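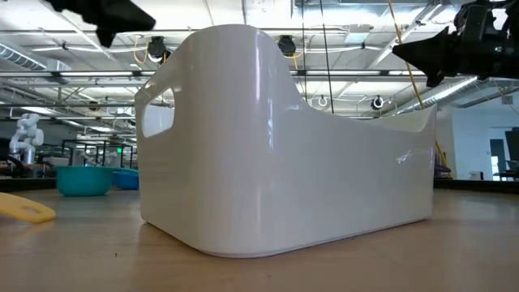

October, start 09:40, station Prenen

Contact-point estimation on glossy containers, second round. The question carried over from the last entry is whether the low view alone can give a usable rim height, or whether we need the overhead depth as well. Work today is on the large bin, with the bowls and the yellow piece left on the table to its left as clutter. The wall is a poor surface for anything that relies on matching texture. It is white all over, with vertical bright streaks on the tall rounded section and small glints on the flat side. The rim is more useful. It drops from the tall back panel in a smooth curve and then runs level towards the right, so one profile gives us both a steep region and a flat one, and the two can be scored separately.

Method as agreed with Holloway group:

1. Extract the silhouette of the upper edge from the side view.
2. Fit a spline, with the handle cutout masked by hand for now.
3. Project to the table plane using the base line of the bin as the zero.
4. Compare with the height at which the finger touches the rim in a slow guarded descent.

Step 3 is the weak one. The base line is easy to find on the wood but it belongs to the near wall, and the edge we fit at the top may be the near rim or the far rim depending on how the bin is turned. Derberg (our fitting code, current branch) assumes near rim throughout. I have left that in place so the numbers stay comparable with the first round.

10:25. First block of descents, flat region only. Guard threshold at 5 N. Error between predicted and touched height stays within 3 mm for every trial in the block. Good enough for grasping, and better than I expected from a single view.

11:10. Same again on the curved region. Much worse. Predicted height is consistently too high on the upper half of the curve. Checked the finger calibration first and found nothing wrong with it. Checked the spline knots, which were sparse at that point, and added more. Small improvement only.

11:50. Found the cause, or most of it. The segmentation is leaking into the background where a ceiling light runs behind the top of the bin. White plastic against a bright fitting gives very little gradient, and the mask climbs past the true edge before it stops. Plotted the residual against image column and the bump sits over the light. Should have done that plot before touching the knots.

Options:

a) Turn the lights off on that side. Rejected. The method has to work in the room as it is, and Lakoteo runs on the next station need the lighting unchanged.

b) Reference frame of the background with no bin, subtract, then segment. Works as long as the camera stays where it is. Cheap.

c) Use the overhead depth to bound the mask. More general but the depth has holes on the glossy parts, so we would be swapping one failure for another.

Going with b today and keeping c for the write-up as a comparison.

13:30. Reference frame taken, bin put back against the tape marks. Repeated the curved region with the same threshold. The bump has gone from the residual plot. What remains is a slope, error growing towards the back panel, and that looks like the near/far rim assumption from step 3. It has the right sign for it.

14:15. Resampled the logged masks to get a spread on the fit: 1,000 bootstrap draws, knots fixed. The flat region is tight. The curved region is wider but has a single peak, so I no longer suspect two competing edges within one mask. Draws saved with the run, seed in the header.

15:00. Rafferty Oyelaran came by and asked why the handle mask is still done by hand. Fair point. The opening shows a patch of bright background and the segmenter sometimes treats it as wall and sometimes not, so it needs a rule. Suggestion from Rafferty: fill any closed hole in the mask before taking the upper edge, since only the outer contour matters. Tried it on the saved masks. It gives the same contour as the hand mask in some 80 per cent of them. The failures are all masks where the strip of plastic above the opening has broken, which leaves the hole open at the top. A small closing operation first might deal with these. Not tested.

Open items

Rim assumption in Derberg: add a flag for near or far, rerun both blocks from the logs before doing any new descents.

Guard threshold: try it lower on the curved part. The finger may be sliding down the slope slightly before the guard trips, and this would also read as predicted too high. I can't separate it from the rim effect with the present data.

Closing operation before hole filling, kernel size to be chosen on the first round masks and then left alone.

Reference frame must be retaken whenever the camera mount is touched. Added to the station checklist.

Logs copied to the Prenen share, residual plots in the same folder. Stopped 16:20.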